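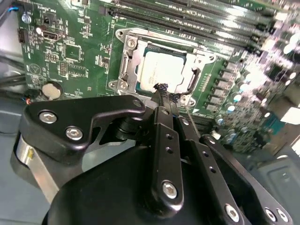 Fingers down at the CPU socket, heat spreader in the middle.

Budget for a gripper on our refurb bench, please poke holes in it
Bench Automation > Buying and Planning

neusa_d
Hi everybody! Long-time reader, and I think I've posted maybe twice, both times to say thank you for something. We refurbish desktop computers in Skadville, mostly office machines that come in by the pallet, and for a while now I've wanted to get the processor work off people's hands. It's fiddly, it's hard on the neck, and it's the job everybody trades away if they can. So I've finally been told I can write up a proposal for next budget year (they want it in October), and I'd love for you all to tear into it before my boss does.

What I want to buy is the gripper and fingers only. We already own the arm, a Grerard, which does labeling right now and sits idle most afternoons. The gripper quote from Mabaso is $3,657 with one set of fingers, the mounting plate and the cable. I've put in 20 percent on top for the things I haven't thought of, and that's the whole proposal so far, which I know looks thin. The task is to open the lever, lift the processor, set it in a tray, and later on do it the other way around with a tested one.

My own worry is the room around the socket. On a lot of our boards you've got memory slots on one side and chokes and tall capacitors on the other, and the lever has to swing somewhere too. Is that a finger problem or a programming problem? I'd like to know which line of the budget it belongs on!

Neusa Damasceno, Skadville

tiedemann_tools
Welcome out of the shadows, Neusa. Nice clear post, and I wish more people started with what they already own.

I'm going to be the grump here. Your gripper price is fine. I don't think you've budgeted for the job, though, you've budgeted for the gripper. Fingers come first. The set that ships with a gripper is made for somebody's general idea of a part, and a processor is a thin square thing with an edge you can barely get hold of. I'd plan on a second set from day one and probably a third after you've looked at how the first ones wear. Then you need something to hold the case still. You can be as clever as you like at the wrist and it does no good if the case slides on the bench when you touch the lever. We spent more on clamping than on the gripper and I don't regret a dollar of it.

Your answer on the socket, from me at least: it's a finger problem. Go narrow.

Detlef

hamann_s
I'll disagree with Detlef a little, which he's used to by now. Narrow fingers are lovely until you need some grip, and then they twist. We went narrow, went narrower, and ended up back near where we started with a soft textured pad on each tip and a much more careful approach angle. Most of what fixed it for us was time spent at the bench, moving a little, looking, moving a little again. That's wages. It belongs on the labor line, and I never see anybody put it there.

So, Neusa, before you add a third set of fingers, please add four weeks of somebody's time. A real somebody with a name who gets taken off their other work. If you write "setup" with no hours next to it, you'll be doing it yourself in the evenings, and I say that with love.

neusa_d
Oh, that stung a bit, because "setup" with no hours next to it is exactly what my spreadsheet says. Thank you both. I'm adding a fixture line and a labor line tonight.

Sieglinde, can I ask about the grip itself? Do you take it on two opposite sides or across the corners? The lift has been bothering me less than the part afterward, when the processor is up over an open case with the socket right behind it and everything on the board is underneath you if it slips.

hamann_s
We've done both, and I lean toward whichever one leaves you a clear way out, so it depends on the board. I know that's an annoying answer. Across the corners you can tolerate the part being a little rotated when you come down on it. On the sides you get a steadier hold but you need to be square to it, and then you'd better know which way the case is facing. Whatever you choose, price spare tip pads. They're cheap and they get smooth, and a smooth pad is how you end up fishing around on the floor of a case with a flashlight.

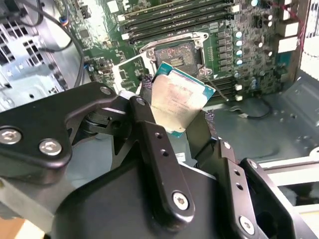
And do buy a box of dead processors to practice on, or better, set aside your own scrap now so it costs you nothing. I'd also keep two or three junk boards of different layouts, with the cables left in. People practice on a bare board on a clean mat, and it goes beautifully, and then the first real case has wiring looping in from the side and a drive cage leaning over everything. Let it be ugly from the start and your labor number will be a lot closer to the truth.

kaihell
Jumping in because we looked at the same Mabaso quote this spring (ours had a different cable, otherwise the same). Couple of things I'd ask the rep before you sign:

Are spare fingers sold singly or only as a set? Ours were only as a set, and I'd have liked to know that.
What's the lead time on the mounting plate? The gripper came quickly and then sat in its box waiting for a flat piece of metal.
Do they take it back if the payload with the camera bracket is over what your arm likes? Get that one in an email.

I'd also push back on both of the folks above, very gently. Why gripping at all? We use a small suction cup for the lift and it's been good to us. A flat metal lid is about the friendliest thing you could ask for. The cup costs next to nothing, and you don't have to fit anything down beside the socket.

tiedemann_tools
Kai, we've had this argument before and I expect we'll have it again at the retirement home. Suction will lift the chip, sure. It won't open the lever, and it doesn't like leftover thermal paste one bit. Neusa's machines come off a pallet from an office. Somebody has to clean every lid before your cup gets a seal, and now you've got a cleaning step to pay for.

kaihell
We clean them anyway! They have to be cleaned for testing. But fair enough on the lever, we do that by hand, and I'll admit that means a person is standing there the whole time. For our volume it's no hardship.

voss_g
Different angle from somebody who mostly signs off on these requests. Gerd Voß, I run the shop side at a smaller outfit. When a proposal like this lands on my desk I skip to two things: what happens when it breaks, and what the machine does when you run out of this particular job. So if I were you I'd write a paragraph on each, in plain words. If the gripper can also handle memory sticks or coin cells later on, say so, but only if you've tried it or somebody here has.

Also, please look at used before you commit. Wotitton lists grippers now and then, and I've bought from them without any trouble. You'd lose the warranty. On a first project I'm not sure I would, to be truthful, but your boss is going to ask, and it's nice to have the answer ready. And spread the cost over five years on the page. It reads very differently from one lump.

neusa_d
You're all wonderful, thank you. So the revised list is gripper with one finger set as quoted, a second finger set, spare pads, case clamp, the four weeks (I've asked Tobi from our test room and he said yes before I'd finished the sentence), and the 20 percent still sitting on top. I did email Wotitton and they have nothing in right now that fits our flange. Kai, I sent your three points to the rep word for word, I hope that's okay!

I'm staying with fingers because of the lever, though I've tucked a suction cup under "other" since it's so cheap.

hamann_s
Good list. Move the clamp to the top and order it first.

kaihell
Of course it's okay. Let me know what they say about single fingers, I'd like to have that in writing myself.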